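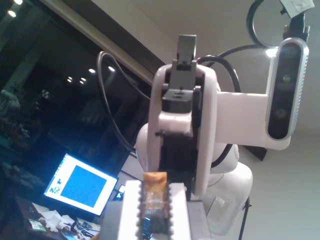 Tanidon House, pre-renewal walkround for the contents and buildings policy
Checked by: Maarja Toom
Policy ref ends: 2598
When: Tuesday, straight after lunch

I did this one on my own with a torch and the Prostell form, so the comments are mine and a bit rambling, sorry!

1. Front door lock, five-lever or better
Yes. Stiff, though (I had to lean on it), and Prostell do ask for "good working order", so I'd get some oil in there before May.

2. Window locks on the ground floor
Yes, apart from the little one in the post room. The lock's there but I can't find a key for it. Espinoza quoted for a new one last year and I think we just never rang them back.

3. Smoke alarms tested
Yes, all fine, and very loud. Apologies to upstairs!

4. Extinguishers in date
Yes, except the one by the back stairs, where the label has faded so badly I couldn't read it. Marked as a fail until Sendudier come and look.

5. Stock kept off the floor
Partly. The form wants 7 cm clearance in the basement and most of the shelving manages it, but the old ledgers are sitting straight on the concrete. If we had a leak I can't see that claim being paid in full.

6. Stopcock found and labelled
Found, yes. Labelled, no. I've tied a bit of card on for now.

7. Sums insured still right
Not sure. We put contents at £50,000 and my list comes to £54,000 before the new desks, so please can we talk about that one before anybody signs?

8. Empty overnight?
Yes, same as last year, no change to declare.

Still to do: post room key, back stairs extinguisher, ledgers. I'll go round again once Sendudier have been.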